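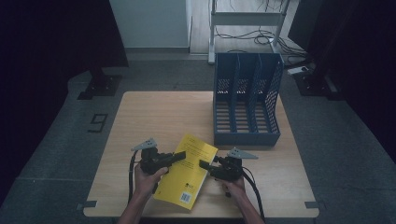 The Cable Nobody Was Watching

How a shelving task in Brimora went wrong 60 times before lunch, and what the crew at Fandenton did next

The book is yellow. The holder is blue. Pick up the one, put it in the other, let go. A four-year-old can do it and mostly wants to.

Latrice Crenshaw's people had been doing it since early August with a gripper in each hand, black jaws where fingers ought to be, a fin-shaped plate full of small holes on top of each one. The person squeezes, the jaw closes, the machine down the hall gets a record of how it was done. Enough records and the arm learns to shelve. That was the plan at Fandenton, and for 234 takes the plan was fine.

Then Érica Bezerra pressed play on take 235.

"The left hand was in the wrong place," she told me. "Not crazy wrong. A little. I thought I was tired."

She was tired. It was close to 8 p.m. and the parking lot was down to her car and one other. She played it again. On her monitor the book came up off the table and the left gripper went with it, only the left gripper on the screen sat a finger's width away from the cover. Holding nothing. The book was floating.

She checked 236. Same thing, slightly worse. She checked 250 and said a word she asked me not to print.

By the time she got to the end, take 294, the left hand in the recording was a full palm away from where a real left hand had been.

A small mistake with a long tail

Bad data is the dull end of robotics and it doesn't get features written about it. Arms that swing into doors get features. But the people who do this for a living will tell you the dull end is where the money goes, and some of the bruises too.

The trouble is what happens afterward. Sixty takes go into the pile with the good ones. The pile gets fed to the model. The model has no idea that some of its teachers were lying to it, so it splits the difference. And an arm that has split the difference between right and a palm's width to the left will reach for a book with total confidence and close on the edge of a table.

Which it did. That's the part Fandenton would have liked to skip, and to Crenshaw's credit she didn't.

The takes had been going over to the training machine in batches, automatically, while the work was still going on. Nobody had to approve them. The first bad batch was in before Bezerra ever sat down. The next morning Odair Holanda, who runs the arm, loaded the fresh model, set a book out and stood where he always stands.

The arm came in low and left. It missed the book, caught the table and kept pushing. The table went back hard enough to take the file holder with it, and the holder hit Holanda on the shin. Plastic, empty, no real weight to it. He has a mark. He showed me the mark, twice.

"If it's a bigger arm I'm not showing you a mark," he said.

Holanda had his thumb on the stop button. It still took him the better part of a second to push it, and he's quick. He has thought about that second a lot.

Looking for it

They blamed the software first. Everybody blames the software first. Rosimeire Bittencourt, who wrote most of it, lost a day and a half going back through her own changes line by line and found a bug, a real one, that had nothing to do with anything. She fixed it anyway.

Then they blamed the plates. Those gray triangles on top are how the team keeps the two grippers apart from each other in the record, and if one works loose on its screws the whole hand reads as tilted. Good theory. Bittencourt put a square against both of them. Dead straight.

Then the table. It's an ordinary light wood table and it's held at the front corners with metal brackets, and somebody wondered if it had crept. It hadn't, not during the takes. They measured from the tape on the carpet.

It was Neusa Lins who got it, and she got it by doing the job. Lins is one of the operators. She's small, shorter by a head than the man who'd had the shift before her, and she had been standing closer in. She asked to do five takes in a row with Bezerra sitting next to her instead of down the hall.

Takes one through four were clean. On the fifth she reached across to turn the book, and Bezerra saw the cable.

Each gripper has one, a black cable that comes out the back and drops off the table. The right one has a nice loop in it, lots of slack. The left one runs down beside the hand and over the table edge. And when Lins reached far enough the left one went tight, just for a moment, and tugged at the connector inside the handle. Not enough to unplug it. Enough to make the signal drop out for a blink and come back.

Every time it came back, the system picked up the hand from where it guessed the hand should be. The guess was a hair off. And it never corrected, so the next guess started from the last one. A hair, and a hair, and a hair.

"I felt it pull," Lins said. "I'd felt it for days. I figured it was supposed to."

I asked if anyone had told her to speak up about that kind of thing. She thought about it. "They told me to speak up if the light went red."

The light never went red.

The light

This is the bit that made Bittencourt angry, and she's stil angry. The light on the operator's side does one job. It goes red when a gripper is disconnected for longer than a set time. The blinks were shorter than that. The number had been picked early on by someone who was sick of false alarms, and it was a sensible number for that, and then everyone forgot it was a number somebody picked.

The dropouts were all sitting there in the log. Every one, with a time next to it. There's a file. No one had opened the file since they set up the room.

"We had a smoke detector and it was writing down the smoke," Bittencourt said.

I've been in a fair number of these places now, and the story changes less than you'd think. At Sirnico, across the county, it was a worn pad on a jaw that let boxes slip a little, then a lot. An outfit I won't name had a clock that drifted. Small, quiet, patient faults. They don't trip anything. The alarms are built for the big stupid failure, the thing on fire, and what walks in the door is something else.

And the person closest to it usually knows. Feels it in the wrist, like Lins. What's missing is somewhere to put that information at three in the afternoon with a hundred takes to go.

What they changed

The cable, obviously. The left one now has as much slack as the right, and there's a clip so the pull lands on the clip and not the connector. Total cost, according to Holanda, less than lunch.

The light goes yellow now for any dropout at all. Lins says it was annoying for the first day and then it wasn't, because once the cables were sorted it mostly stayed off. A take with a yellow gets set aside and a person looks at it.

The batches don't go over by themselves anymore. Bezerra plays back a handful from each one before it moves. She'd been asking for that since before any of this, she mentioned. In a very even voice.

Takes 235 through 294 are gone. They argued over whether they could be rescued, since the right hand was good in all of them and you could maybe work backward from the book. Bittencourt wanted to try. Crenshaw said delete, do them over, and they did them over in a day. The earlier ones got checked one by one against the log. All kept.

As for the arm, new rule. Any new model runs its first hour at a quarter speed with nobody inside the tape, and there's a force limit so that if it meets something solid it quits instead of leaning. Holanda had asked for the force limit too. It was on a list. Everything was on a list.

I asked Crenshaw why it had stayed on the list, and she didn't dodge. They were behind. There was a demo coming for the buyers at Sales, and the arm had never hit anything.

"It hadn't hit anything because it had been taught right," she said. "We thought that was the arm being safe. It was Neusa and the others being careful, and the arm copying them."

The demo, by the way, got pushed. Sales took it fine. One of their people asked to see the cable.

Back at the table

I watched a session on my last afternoon in Brimora. It isn't much to watch. The room is kept dim, curtains on the sides, gray carpet, gear pushed back toward the walls. Lins sets the book down at a new angle each time, brings the two jaws in from either side, closes, lifts, turns, slides it into a slot. Lets go. Back to the start.

She did it for most of an hour. Somewhere in the middle she stopped with the jaws open over the cover, and looked at her left wrist, and gave the cable a little shake to see how it hung.

Then she called down the hall. Bezerra came up and the two of them crouched by the table for a minute, talking low. I couldnt hear it. Bezerra wrote something on the back of her hand and went back to her desk.

"Probably nothing," Lins said to me, and picked up the book.

Contact the editors | Letters and corrections | Copyright, all rights reserved | Back to top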